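Engebretsen Law Office Opens Free Legal Clinic for Clorness Tenants
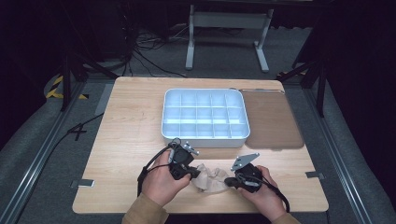
CLORNESS, Sun 20 March. The law office of Engebretsen & Koretti has opened a free legal clinic for tenants in the Clorness area, the firm announced this weekend. The clinic will offer advice on leases, security deposits, repairs and eviction notices to residents who cannot afford to hire an attorney.

Sessions are held on the second floor of the Drinder Building, one flight up from the county records counter. Each appointment lasts 30 minutes. Tenants should bring a copy of the lease, any letters or notices received from the landlord, and proof of rent payments for the past year if available. Interpreters may be requested at the time of booking.

Five attorneys from the firm will staff the clinic on a rotating basis. The program is directed by Teodor Sundqvist, who has practiced landlord and tenant law in the county court for most of his career.

"Many people who come to court on an eviction matter have never spoken with a lawyer," Sundqvist said. "Some of them had a defense and did not know it. We would like to see them before the hearing date, when there is still time to file an answer."

The firm conducted a trial version of the clinic last year and met with 258 tenants. Most of the questions concerned deposits that had been withheld at the end of a lease. The office expects to schedule 900 appointments in the coming year and has set aside 300 of those for residents who have already been served with court papers.

Attorneys at the clinic will provide advice and help complete court forms. In a limited number of cases, the firm may agree to represent a tenant at a hearing without charge. A visit to the clinic does not by itself create an ongoing attorney-client relationship, and those attending will be asked to sign a short statement to that effect.

The clinic does not handle commercial leases, home purchases or disputes between roommates. Callers with those matters will be given a list of other local offices.

Appointments may be made by telephone or at the firm's front desk during regular business hours. Tenants with a hearing scheduled in March should say so when they call.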